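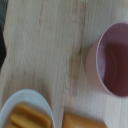
## Rapport de la résidence Brollura, poste « goûter »

Le service de Durkville a l'honneur de porter à la connaissance des familles les observations du vendredi. L'épreuve consiste à desservir une table de bois clair : un gobelet rose encore garni d'une boisson sombre, un bol blanc, et un morceau orangé posé à même le bois.

L'appareil Cluromier dispose de six minutes. Il a pris le bol sans incident. Devant le gobelet, il s'est arrêté deux fois, puis a demandé une assistance.

Mme Halyna Hutsuliak, pensionnaire, a fait valoir qu'elle n'avait pas fini de boire. Le règlement ne prévoyait pas ce cas. L'inspecteur, M. Kwaku Sowah, a consigné l'arrêt comme un échec, puis a rayé le mot et laissé la ligne en blanc.

Le morceau est resté sur la table. Interrogée, la pensionnaire a déclaré qu'elle le gardait pour plus tard.

Note attribuée : 5 sur 100. L'intéressée a demandé par écrit que l'appareil revienne en novembre, à l'heure du thé, et qu'on lui apprenne à attendre.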